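Chapter 4
Sorting by Shape and by Color

What you will learn in this chapter
How a child decides that two things belong together
Why shape and color compete with each other
How to prepare a board and a set of blocks for a sorting activity
How to write down what a child does without judging it

4.1 A morning in Bovcombe

When Begoñe Cordero began to work in the nursery at Bovcombe, she received a cupboard full of materials and no instructions. One box contained shape blocks. The lid was lost, and the blocks had been mixed with buttons, pieces of chalk and a key. She washed everything, put the blocks on a low table and waited to see what the children would do.

The first child made a tower. The second child took all the red ones and went away with them. The third child, a girl who was almost four, put two stars together, one on top of the other, and looked for another. She did not find it, so she placed a heart there, looked at it for a long time, and took it off again.

In these few minutes we can already see most of what this chapter is about. The boy with the red blocks was sorting by color. The girl was sorting by shape. The child with the tower was not sorting, but he learned something too, because a heart standing on its point does not support anything. None of them had been told what to do.

In Chapter 3 we looked at how children put things in order by size. Size is a question of more and less. Shape and color are different, because a block is a star or it is a heart, and there is no way to be a little more star than the other stars. The child must choose a rule and stay with it. To stay with it is usually harder than to choose it.

4.2 The material

Materials for sorting do not need to be expensive. The sets used in this book are of plastic, because plastic is easy to wash. What is important is that the pieces differ in few ways. If they differ in shape, color, size and also surface, a young child has too many possible rules, and the teacher can not know which one the child is following.

It helps also that the same shape comes in more than one color, and the same color in more than one shape. A red star and a green star are alike in one way and unlike in another. A yellow heart and a yellow pentagon are the same kind of problem, turned around. If every star is red and every heart is yellow, the child can sort correctly and we learn nothing about how she did it.

The blocks should be thick enough to stand up without help. Flat shapes are good for tracing, but small fingers have difficulty to lift them from a smooth table. A block that stands can be taken from the side or from above, and it can be pushed. Pushing is underestimated. Many children sort by pushing first and lift the pieces only later, when they are sure.

Please give the blocks a place of their own. A wooden board does this very well. It tells the child where the activity begins and where it ends, and it can be carried to another table when lunch comes. Parkholm, the school where several of the activities in this book were tried, used kitchen boards from a household shop. Trays with a high edge are also possible, but the edge hides the blocks from a child who is sitting low.
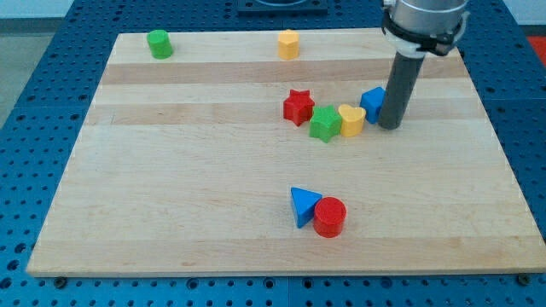 How many blocks should a child have at the beginning? For a child of three, a set that can be seen in one look is enough, and more pieces can be added when the child begins to ask for them.

With older children the set can grow. Bujar Stoyanova, who taught for many years at the Casado school, worked with a group that had 20 blocks between two children, and she found that the sorting became a conversation. One child defended color and the other defended shape. They had to agree before they could continue - and sometimes they did not agree, and divided the board in two halves.

4.3 How to place the blocks

A common mistake is to put the blocks in a straight row, with each color next to its own color. This looks tidy, but the work is then already done. Place them in a loose way, some together and some apart. Two blocks of the same shape can stand near each other, as an invitation. A block that stands alone near the far side will often be the last one to be used, and it is interesting to see if the child notices it without help.

Do not name the shapes while you are placing them. If you say "star", the child will look for stars. If you say "green", she will look for green ones. You can say simply, "Which ones go together?" and then be quiet. Many teachers find this silence uncomfortable. Count slowly to 20 in your head before you speak again.

4.4 What to write down

Write what the hands do. "She moved the green star next to the red star" is a good note. "She understands shapes" is not a note, it is a conclusion, and it should wait until you have seen the child on several occasions.

The notes from one child in the Ulel project, which we will study in section 4.6, begin on February 9, 2019, and continue until June of the same year. In the first note the child sorted only by color. In the last one he sorted by shape, then mixed all the blocks again and sorted them by color, and he told the teacher that "both are right". The way between these two notes was not straight. For several weeks he wanted only to build a fence.

Words to remember
Attribute: something by which objects can be compared, for example shape or color.
Rule: the attribute the child has chosen to follow.
Change of rule: the moment when the child leaves one attribute and takes another. It can happen in the middle of the activity.

Before you continue
Take some objects from your own kitchen drawer and sort them on the table. Mix them, and sort them in a second way. Write down which way came first to you and which objects did not fit. Keep your paper, you will need it in section 4.5.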